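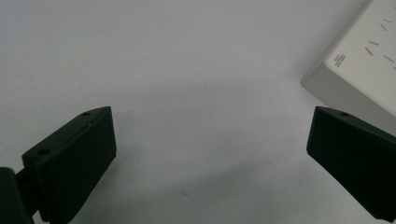
Zikutport Cricket Board Delays Decision on Shearer Cup Schedule

28 December 2021

The Zikutport Cricket Board has put off a decision on whether the Shearer Cup will go ahead in its planned window, citing uncertainty over travel for visiting teams. Members will meet again in January to consider the matter.

The tournament was to feature 10 teams playing at 2 grounds. Under a proposal now before the board, all matches would be moved to the Prireck ground, and the opening round would be pushed back to allow squads more time to arrive.

"The board wishes to see the competition played in full," said Eilidh Baxter, the board's chief executive. "Members have asked for further information on travel and lodging before they vote."

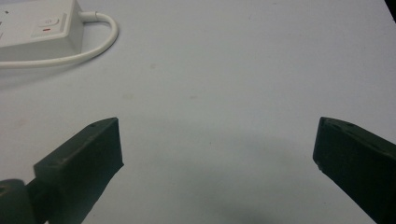

A white power strip and its cable on a white tabletop.

The players' association has registered 293 cricketers for the event. Its representative, Innes Gillies, said that many had already arranged leave from work and would need early notice of any change – particularly those traveling from overseas.

Dredix, the title sponsor, has told the board that it will support either option. The terms of its agreement are not affected by a change of dates within the same season. 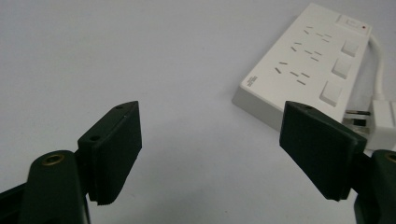 A shorter format has also been discussed. Roxana Urrego, who oversees match operations, has advised against it on the grounds that the group stage would lose its return fixtures. The proposal remains on the agenda.

Tickets already purchased will stay valid if the dates are changed. Refund terms for spectators unable to attend the new fixtures will be published after the January meeting.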